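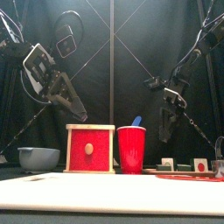
Sorting tasks in this unit begin with the layout of the work surface, before any item is handled. A layout has two parts: the items still to be sorted, and the place they will end up. These two areas should be separate enough that a reader of the layout can tell which is which. On the table used for this unit there is a wooden box, with blocks on the right side and a metal pot near the right edge. The pot and the blocks share a side, so the right side has to be treated as two zones when the layout is recorded.

Course Materials > Household Tasks > Unit 2: Sorting and Putting Away

Handout prepared by Lorna McIver
Revised February 11, 2026

2.1 Terms
Source zone: the area from which items are taken.
Target: the container or area that receives them.
Clearance: free surface between an item and its nearest neighbor.
Residue: items left in the source zone when the task is declared finished.

2.2 Choosing a target
A box is the usual target for blocks. A pot can serve, but its rim height must be noted, and a round base wastes space when square items are packed. Hepburn's notes use the pot only for items that do not stack.

2.3 Order of work
Take the item with the most clearance first. Where two items have equal clearance, take the one nearer the target. Do not move the target once work has begun. If an item falls outside both zones, leave it and record it as residue.

2.4 Recording
Draw the layout from above on the Kerketti sheet. Mark the source zone with a solid line and the target with a broken line. Written notes are limited to 200 words per layout.

Exercise
Draw two layouts with the same items, one with the box as target and one with the pot. State the order of work for each. Hand in sheets to Kavinda Dewan.

Shares: 9 | Comments: 2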